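Aquatic Life Support Technician (Freshwater and Marine)
Farkimthorpe Public Aquarium
Full time, ongoing
Reference number: 506

About the organisation

Farkimthorpe Public Aquarium is a not-for-profit institution holding temperate marine, tropical marine and freshwater collections. Its exhibits and quarantine systems are supported by a central plant room and by a number of self-contained recirculating systems located behind the galleries. The organisation also operates the Otside Quarantine Facility, where incoming animals are held and observed before transfer to display.

The Life Support Section is responsible for filtration, temperature control, disinfection and water chemistry across both sites. Applications are invited from suitably qualified persons for the position of Aquatic Life Support Technician within this section.

Purpose of the position

The Technician maintains mechanical, biological and chemical filtration to the standard set out in the Water Quality Manual, and carries out routine sampling and analysis. The position reports to the Life Support Supervisor, Driss Tazi, and works closely with the aquarist and veterinary teams.

The successful applicant will be based at the main building and will be rostered to the Otside facility as required. Travel between sites is undertaken in an organisation vehicle during paid hours.

Principal duties

Inspect, clean and service protein skimmers, rapid sand filters, trickle towers, fluidised bed filters and foam fractionators in accordance with the maintenance calendar.

Test water samples for temperature, pH, salinity, alkalinity, ammonia, nitrite, nitrate and phosphate, and enter results in the laboratory register on the day of sampling.

Calibrate probes and dosing pumps, and report any drift outside the permitted range to the Supervisor.

Prepare and store synthetic seawater, including the weighing and mixing of salts and trace supplements.

Service ultraviolet and ozone units under the direction of a licensed person where the work requires it.

Carry out scheduled backwashing and water changes with due regard to discharge conditions.

Assist with the commissioning of new systems, including the maturation of biological media before stocking.

Participate in the after-hours call-out roster, for which an allowance is paid.
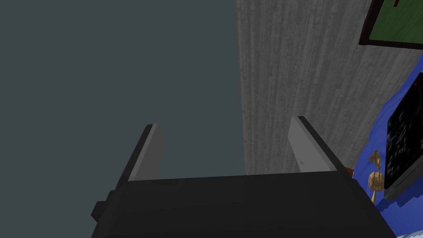

The Technician will also take part in the refurbishment of the Aoun Gallery, a group of planted freshwater displays whose filtration is being replaced in stages. The work includes removal of existing canister units, installation of shared sumps, re-plumbing in pressure-rated pipe and the programming of set points in the building's monitoring software. The contractor for the pipework is Workasberg, and the Technician will be expected to attend site meetings and to record any variation from the approved drawings.

No animal is to be moved into a refurbished display until ammonia and nitrite readings have been accepted by the Supervisor and signed off by the veterinary officer.

Selection criteria

Essential

A Certificate III or higher in aquaculture, animal care, laboratory operations, water treatment or a related trade or discipline. Applicants without a formal qualification but with substantial experience in the maintenance of recirculating systems may also apply.

Sound working knowledge of the nitrogen cycle and of the behaviour of biological filters under changing load.

Demonstrated ability to carry out water testing by colorimetric and titration methods and to keep accurate records.

Competence with hand tools, solvent-welded pipe and common pump types.

The ability to lift items of up to 20 kg, to work in wet and confined areas, and to climb fixed ladders.

A current driver licence.

Desirable

Experience with ozone or with sulphur-based denitrification.

Recreational or occupational diving certification.

A current first aid certificate.

Conditions of employment

Ordinary hours are worked on a rotating roster that includes weekends and public holidays. Uniform, waterproof footwear and personal protective equipment are supplied. Appointment is subject to a pre-employment medical assessment, a police check and a probationary period of six months. The organisation provides 20 days of annual leave per year and contributes to superannuation at the statutory rate.

Staff may not keep private aquaria supplied from the organisation's systems, and must observe biosecurity procedures if they keep fish, corals or aquatic plants at home. These procedures will be explained at induction.

How to apply

Applications must include a covering letter, a current résumé, the names of two referees and a statement of no more than two pages addressing the essential criteria. The reference number must be quoted. Applications should be submitted through the Employment page of the organisation's website or delivered to the administration office.

Applications close at 5 pm on October 7, 2024. Late applications will not be accepted.

Shortlisted applicants will be invited to an interview and a practical exercise of 100 minutes, comprising a set of water tests and the strip-down and reassembly of a small circulation pump. Applicants who require an adjustment to any part of the selection process are asked to state this in their covering letter.

Enquiries concerning the duties of the position may be directed to Driss Tazi, Life Support Supervisor, through the main switchboard.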